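Tile & Grout > Sealers
2 min read

Kodine Grout Sealer, clear, penetrating

Water-based sealer for cement grout. Kitchens, bathrooms, mudrooms, laundry. Goes on milky, dries clear, no shine. Won't change the color of the grout – if you want it darker get the Bronix enhancer instead, seperate listing.

Item 1519. Comes in the 700 ml bottle with a screw-on brush cap. One bottle does up to 41 linear yards of narrow joint. Wide joints or old thirsty grout, less. Buy 2 if you're doing a full shower.

New grout needs to cure before you seal it. Check the bag, most say three days, some say longer. Old grout – scrub it, rinse it, let it dry overnight. Sealing over soap scum just locks the soap scum in and then you're calling us.
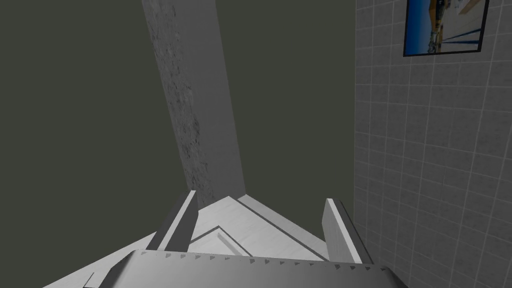

Brush it into the joint, wait ten minutes, wipe whatever is left on the tile with a dry cloth. Don't let it sit on polished stone. Second coat after an hour. Keep water off it for a full day.

Haze on the tile next morning? White vinegar and water on glazed ceramic only. Never on marble or limestone. For those use the Kodine haze remover, ask Thu Vi at the counter, she keeps it behind the register.

Not for epoxy grout. Not for caulk. Not for outdoor steps, we get asked alot.

Does it stop mold? No. It slows down the soaking in, so cleaning is easier. Run the fan.

How long does it last – Nayeli Ochoa redid her own shower floor in May and gets a year out of it. Backsplash can go three. Drip test: few drops of water on the joint, if they soak in and go dark, time to reseal.

Pickup at the Jedisville store or the Figueroa warehouse. Freezes, so no shipping in deep winter. Unopened bottles can come back with the receipt, opened ones no.

Spare brush caps sold separately, same shelf. Rinse yours before it drys.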